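Search this site Enter keywords

Door Work at Mekerside: A Gallery

Kumard began its door-opening program at the Mekerside residence in October. The pictures show the rehearsal stage, carried out in simulation, in which a two-armed robot works at a blue paneled door. Eight members of the housekeeping staff now divide their shifts between the floors and the rehearsal desk.

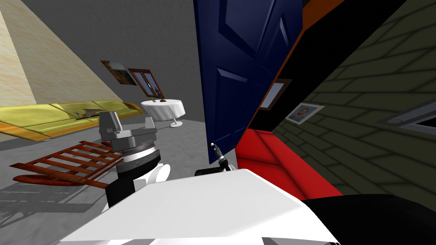

The right gripper close to the lower corner of the door. Approaches of this kind are reviewed by Razia Talpur, formerly a floor supervisor.

At the knob

Staff asked that doors come first. A round on the upper floors takes a housekeeper through 33 of them, often with both hands full.

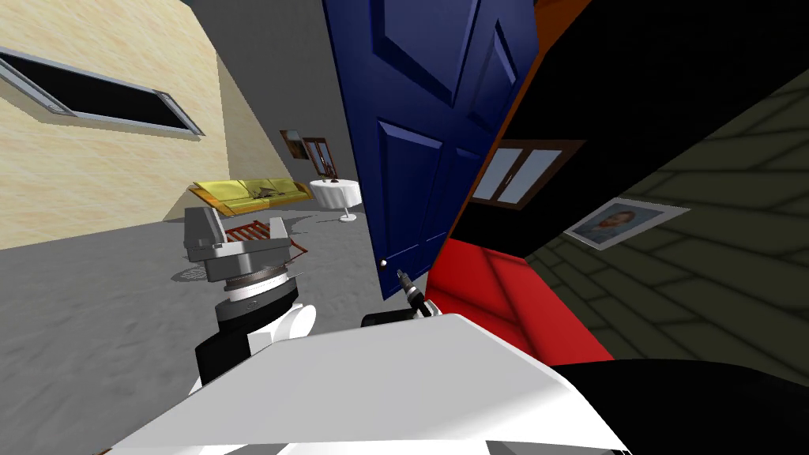 Igor Walczak leads the weekly review, and any housekeeper may stop a rehearsal and ask for it to be run again. Job titles and pay grades remain unchanged during the program.

Training for the new desk duties lasts 12 days and is counted as paid time. 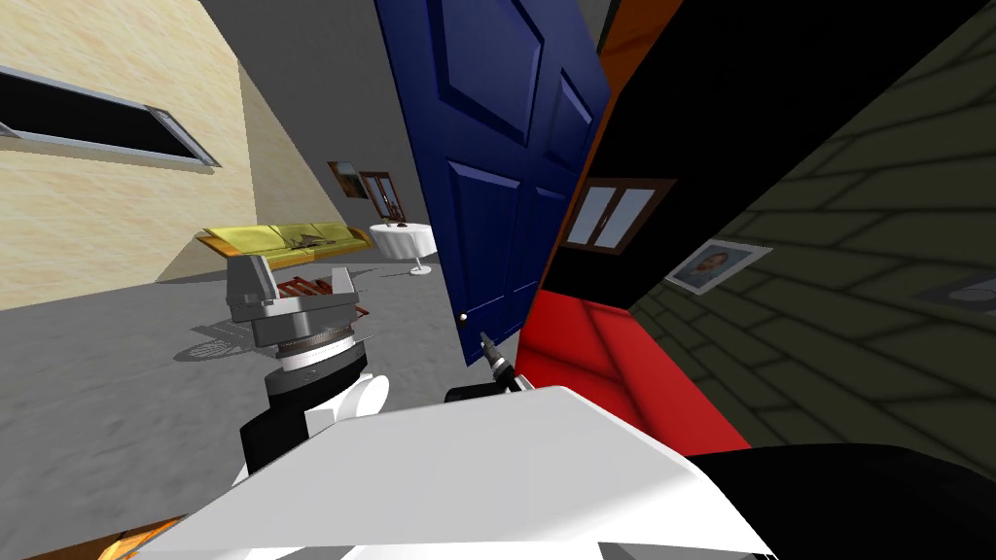 Questions about scheduling should be directed to Monique Gaillard in the staff office.

Last updated: 11 November 2022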